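Dough on the Table: what we found out about kneading, resting and tidying up
Student project report, spring term

When our group first sat down to choose a topic, Ottó Nyitrai wanted to do bridges and I wanted to do bread, and after a rather long lunch bread won. I am still very glad it did! My grandmother baked every morning of her life and never weighed a thing, and I had always wondered how much of what she did could be written down for someone who had never touched dough before.

We kept the recipe as plain as we could – flour, water, salt and a little oil – so that there was less to argue over. We made 40 lumps of dough between the start of term and April, and each of them was kneaded, left to rest and then moved to a tin. Ottó kept the notebook, which we named Brura after his old cat, and by the end it held 1,193 lines in his very small handwriting.

Kneading was the part we had worried about most, and it went better than we expected. Resting was harder. A dough left for six minutes was still stiff and sprang back when pressed, while the ones we forgot over a cup of tea were lovely to shape. We ought to have planned for longer rests from the beginning, and I would tell next year's group to do the same.

Then there was the question of what to put it in. We settled on foil trays, which are cheap and light, though the lightness is a nuisance as well, and a tray will slide about if you so much as lean on it.
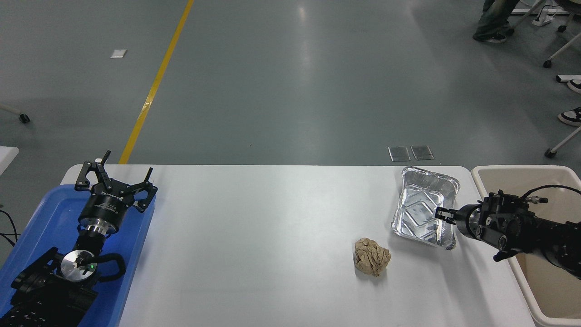 We tried oiling the foil and dusting it with flour, and flour was kinder to the dough and much kinder to whoever was washing up. Ottó still prefers oil, and his reasons take up two pages at the back of Brura for anyone who would like to read them.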